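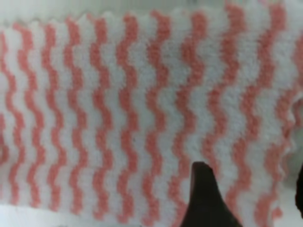
**Kazlauskienė**
Tutor, Textiles for Housekeeping Staff, Falport

Thursday, October 24, 2019

# Session 5: Pile, nap and what washing does to them

Last session dealt with flat fabrics: sheeting, napkins, aprons. We now move on to fabrics with a raised surface. Bring your fibre notes, as the terms are not repeated here.

## Terms

**Pile** is made when the cloth is made. Extra yarns stand up from a woven or knitted base, either as loops (towelling) or as cut ends (velvet, most plush).

**Nap** in the strict sense is raised afterwards, by brushing the surface of a finished cloth until fibre ends come up. Flannelette is made this way. In everyday talk people use "nap" for both, and suppliers do too. In your written work, keep them apart.

**Terry** is a loop pile, usually on both faces. When the loops are sheared you get velour, softer to the hand but slower to take up water.

**Microfibre** describes the fineness of the fibre and says nothing about the weave. It is most often polyester, or polyester with polyamide. A microfibre cloth can be looped, cut or quite flat.

## Colour on a raised surface

A pattern on pile never has the sharp edge it has on plain cotton. The fibres lean over one another and the colours mix a little where they meet. Stroke the cloth one way and it looks lighter, stroke it back and it darkens. Check for this before you report a cloth as faded.

Patterned cloths are also used for colour coding. The Grullau guesthouse keeps one colour for basins and another for kitchens, and the Buvow laundry sorts by the same list. Whatever scheme your workplace has, learn it in the first week.

## Washing

- Shake out grit before loading.
- Wash microfibre apart from cotton towelling. Cotton sheds lint and microfibre holds on to it.
- No fabric softener on either. It coats the fibres and they take up less water.
- No chlorine bleach on coloured cloths unless the label allows it.
- Spin at 1,000 rpm if the label gives no lower limit.
- Tumble on low, or line dry and shake well. Line-dried terry feels stiff at first – this is normal and goes with handling.
- Never iron microfibre. Polyester pile flattens under heat and will not come back.

A pulled loop in terry should be snipped level with the others. Don't tug it.

## Absorbency test

Work in pairs. Each pair needs a jug, a tray, scales and 2 dry cloths of different construction.

1. Weigh the first cloth dry and write it down.
2. Put 1,000 ml of cold water in the tray and lay the cloth in it for 5 minutes.
3. Lift by one corner and let it drip until the drops are well apart.
4. Weigh again.
5. Repeat with the second cloth and fresh water.

Divide the water held by the dry weight. Comparing wet weights alone tells you very little, as a heavy cloth will nearly always win.

## Before next session

Read the care labels on three pile fabrics at home and copy out the symbols. Note the fibre content of each. We start on stain removal, so wear something old.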